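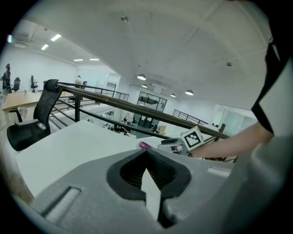 Hand-held gripper and marker cube at the collection table, mezzanine level.

Call for participants: paid demonstration recording, Adus study

The manipulation group at Devov is recruiting adults to record tabletop tasks with a pair of hand-held grippers. The recordings are used to train and test control policies for two-armed robots. Work takes place at our Flundness office, starting in April.

The earlier Adus result was obtained from 788 demonstrations. Policies trained on that set handled single-gripper pick and place but lost accuracy when both grippers had to work near the same object. The present round has a target of 3000 demonstrations from 23 participants, with no repeat recruits from the first round.

What you will do

Hold one gripper in each hand and move small objects on a table according to a written task card. Each gripper carries a cube printed with square markers, from which its position is calculated.

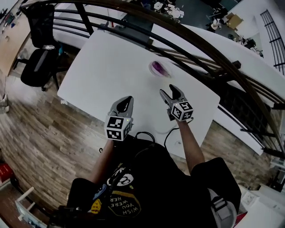
Keep the markers unobstructed where possible and work at an even pace. A failed attempt is logged and kept, as failures are labelled separately and analysed with the rest. Sessions run two hours with a break at the midpoint.

Requirements

18 years or older. Full use of both hands. Normal or corrected vision. No robotics experience is needed. Left-handed applicants are encouraged, as the first set was almost entirely right-handed.

Payment is made per session, including sessions ended early. You may withdraw your recordings until the data set is locked for analysis.

To apply, send your availability and dominant hand to the Gumede recruitment desk, quoting Adus.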